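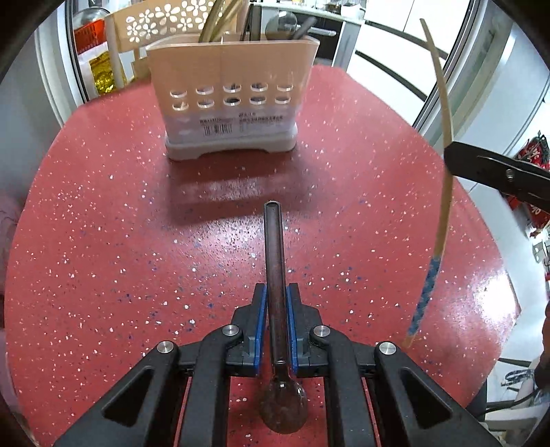
How much should a small shop plan to spend on its first robot arm?

Take the price on the quote and double it, then put a little aside for the part you forgot. The arm is the piece everyone argues over, and it is rarely the piece that hurts. What hurts is everything bolted to it, plugged into it, or needed to teach it what a spoon is.

Anum Khokhar learned this in April, with a spreadsheet of 102 rows. She runs purchasing at Flesska, a small company that packs kitchen utensils into retail sets: ladles, spatulas, chopsticks, the occasional honey dipper that a customer insists is essential. The company wanted a machine to do the sorting, a job its human packers are very good at and deeply tired of. The owner, Eduardo Pacheco, had seen a video. Much of modern capital planning begins this way.

"Eduardo came in and asked me what an arm costs," Khokhar says. "I said, an arm that does what? He said, you know. An arm."

The first version of her budget had four lines. Arm, gripper, table, "misc." The misc line was a round number chosen for its modesty. By the end of the month it had split into fingertips, spare fingertips, mounting plates, cables, longer cables, a safety scanner, a second safety scanner after the first one's field of view was discussed by people who should have discussed it earlier, training for two operators, and a freight charge nearly as painful as the training.

There was also the matter of data, for which nobody at Flesska had a column. Two vendors were in the running, Birkero and Ondarex. Both sold arms that could be taught by demonstration, and both quotes assumed, in a small gray font, that the customer would be supplying the demonstrations. Someone has to pick up a spoon with a gripper, many times, in many moods, so that the machine can later do it in one.

Khokhar called Birkero and asked how many demonstrations. The answer was that it depended. She called Ondarex and was told the same thing by a man who sounded happier about it.

She put down 80 hours to begin with, at ordinary packer wages, and sent the sheet to Trygve Forsberg, a consultant who reviews automation budgets for companies too small to have anyone on staff who would enjoy doing it. He sent it back with the 80 changed to 176 and no note. She wrote to ask why. He replied, "Chopsticks."
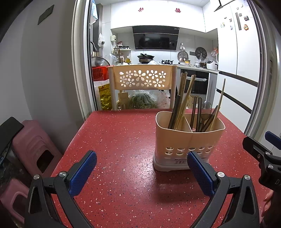 Forsberg's feeling about thin objects is well known to his clients, several of whom have paid for it. A box is easy to budget for. It sits where you left it and presents six sides, any two of which will do. Something long and narrow can roll, cross over its neighbor, or lie flat against the table where a fingertip has almost nothing to get under. Each of those habits wants its own practice time, and practice time is labor, and labor belongs in the budget even when the purchase order says "software."

His other standing complaint is about where the practice gets done. Companies like to clear a spotless bench, put one object on it and collect tidy results. Then the arm goes to work in a real room with glare on the counter and a stack of something in the corner, and the tidy results have to be collected all over again at full price. He tells people to practice in a place with some life in it. If that means a kitchen, he says, then use a kitchen, and buy whoever cooks there a nice dinner. He wants the dinner on the spreadsheet too.

Cheng-en Mak, who leads the packing crew at Flesska, was less interested in the arm than in the fingertips. On the Ondarex quote they were listed as consumables, a word he associates with printer ink. He asked how long a pair lasts. The sales rep said that varied by application. Mak asked how long they lasted in the rep's favorite application, and got a number he could use. Flesska now budgets for a new pair every quarter and keeps two pairs in a drawer. The drawer has a label. Mak is proud of the label.

He also made the case for hand-held grippers, the kind a person squeezes directly, as a separate early purchase. They cost a small fraction of what an arm does, and a crew can spend weeks finding out which utensils are going to be trouble before anyone signs for the expensive part. Pacheco resisted this on the grounds that a hand-held gripper is not a robot and would not look like one when the bank visited. Khokhar bought four of them out of the office supply budget, between toner and a replacement kettle.

"That was the best money in the whole project," she says. "Don't print that it came out of office supplies."

The early weeks produced a list. Ladles were fine. Wooden spoons were fine if approached by the handle and a nuisance if approached by anybody feeling creative. Thin curved pieces were bad enough that Mak proposed leaving them with the human packers for the first year, a suggestion that took a whole category of custom fingertips off the sheet and paid for the second safety scanner with a bit left over. The human packers were asked for their opinion and said they had assumed as much. 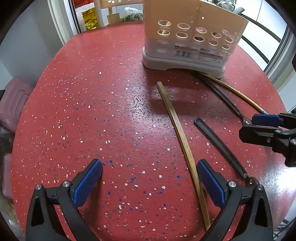 The awkward customers: thin and curved pieces on the table, within reach of the grippers.

Sofia Cordeiro went through a similar exercise a year ahead of Flesska. She manages Neves, a housewares distributor with one arm in service and another still in its crate. The crate is her contribution to the literature. Neves bought two arms at once for the discount, then found it had the floor space, the power and the patience for one. The second arm has been depreciating beside the loading door ever since, and drivers put their coffee on it.

Her advice is to price the room before the robot. Neves spent on a new circuit, a guard rail and 278 feet of cable tray, none of which appeared in the brochure. "The brochure has a man in a clean shirt pointing at the arm," she says. "I would like to know who ran his cable."

She is also firm on service contracts. Buy the first year, she says, and read the second year before you buy the first. Ask where the technician lives. A four-hour response time is a fine thing on paper, and it was some months before anyone at Neves thought to ask whether the four hours included the drive.

Pacheco signed with Birkero in the end, mostly because their quote was longer. This was Forsberg's doing. Given two bids, he trusts the one with more lines in it, on the theory that the missing lines in the other haven't gone anywhere. The Ondarex total was lower by a pleasant margin until Khokhar added what it left out, after which it was higher by an unpleasant one.

The arm is due in the fall. The budget still has a misc line, which Pacheco asked to have removed and which Khokhar renamed "other." It's a bigger number than it used to be, and last week she charged the dinner to it.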